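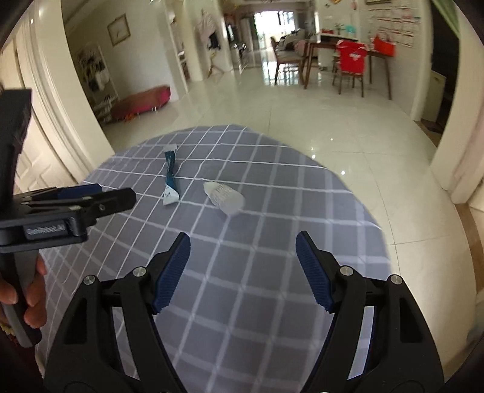
Itatbridge residence quota
The Itatbridge residence quota is the yearly limit on long-term residence permits issued to seasonal workers from the Prerkach district. It applies to workers who have completed at least 24 months of registered employment. Family members are counted separately.

Procedure
Applications are filed at the Mbeki Street office, which opens the list each February. A file must include a work record, proof of housing and a police certificate. Decisions are due within 40 days. A refused applicant may appeal once, and the appeal does not hold a place on the list.

Use of the quota
The limit was set at 179 permits and has been changed once, when four places were moved to the Collska border post for urgent cases. Unused places do not carry over to the next year.
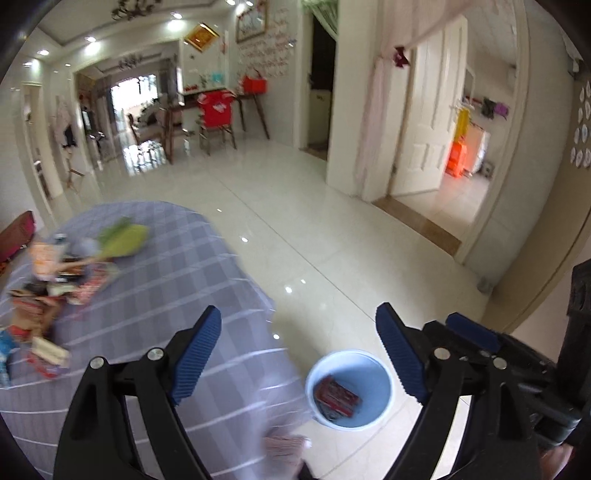

A light-blue cup with red-and-white packets inside, near a table with a checked cloth.

See also
Seasonal work permit
Prerkach district
Collska border post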